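The demo always starts with the easy one. A box of crackers, standing up, alone, flat sides facing the camera. The arm goes down, the arm comes up, and the people who have flown in to see it nod at each other.

I have sat through a lot of these, and by now I ask for the log files before I ask for coffee. So it was a good sign when Tsegereda Wolde, who leads the planning team at Drallico, skipped the crackers and opened a terminal. The company's picking software, sold under the name Vallau, takes a depth image of a bin, suggests places to grab, ranks them, and hands the best one to a motion planner. Every vendor in this corner of the business will tell you a version of that sentence. What differs is how much goes wrong between one comma and the next.

Drallico's brochure puts the system at 762 picks in its longest test run, with 700 of them good on the first try. I asked what counted as good. Wolde had an answer ready, and I liked her for it, though I liked the answer less. A pick is good if the item leaves the bin and stays in the gripper for two seconds. It does not have to be the item the software was aiming at.

"We log the target too," she said. "It's a separate column."

It is a column that did not make the brochure. In the same run, 80 of the 700 good picks brought up something other than the intended object. For a warehouse that ships what people order, those are failures with a nice name. For a recycling line, maybe they don't matter at all. The brochure is aimed at both.

The trouble starts with perception, and shiny packaging is where it gets ugly. Depth cameras work badly on clear plastic and crinkled foil. They return holes, or they return a surface that floats a finger's width from where the real one is. Vallau fills those holes with a learned guess. The guess is often decent, and the planner treats it exactly as it treats a measured point. No flag, no wider margin. I asked why the confidence value gets thrown away between the two modules, and was told that carrying it through is planned for October. It was also planned for last October, according to the release notes. 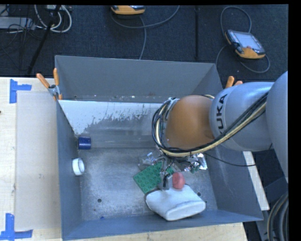 A KUKA arm over the bin, with the gripper in among a studded green plate, shiny packaging and a large white pouch.

Then there are the walls. Anyone can plan a grasp in the middle of an open table. Near the side of a bin the arm needs room for its wrist and its cables, and the tidy model of the robot in the planner usually has no cables. Vallau's fix is a padded shape around the wrist, set by hand in a config file. Make it too small and the hoses rub. Make it too big and the planner reports that nothing along the wall can be reached, which does keep the failure rate down – a grasp that is never tried is never counted as missed.

Oldřich Bartoš has opinions on that. He spent some 198 days getting an earlier version of Vallau to run at a parts distributor called Malý, at its site in Vovuvcombe, and he still keeps the config files. Most of his time, he told me, went into that one padding value and into deciding what the robot should do when the list of grasps came back empty. The default was to take another picture and ask again. With nothing moved, it got the same answer, and asked again.

"It was very polite about it," he said. "It would have stood there until Christmas."

He ended up writing a routine that nudges whatever is nearest the wall toward the center and then replans. It is a short piece of code with no learning in it, and Drallico has since put it in the product. The brochure calls it adaptive scene recovery.

I don't want to be unfair to these people. The replay tool is excellent: you can step through any pick, see every grasp that was turned down, and read the reason in plain words. More companies should ship one. But when I used it to look through the misses, the same two reasons kept coming up, bad depth on shiny stuff and no path near a wall, and both were on the known issues list that came with version one.

Wolde says the next release will report wrong-item picks on the front page of the dashboard. I have asked for the log files.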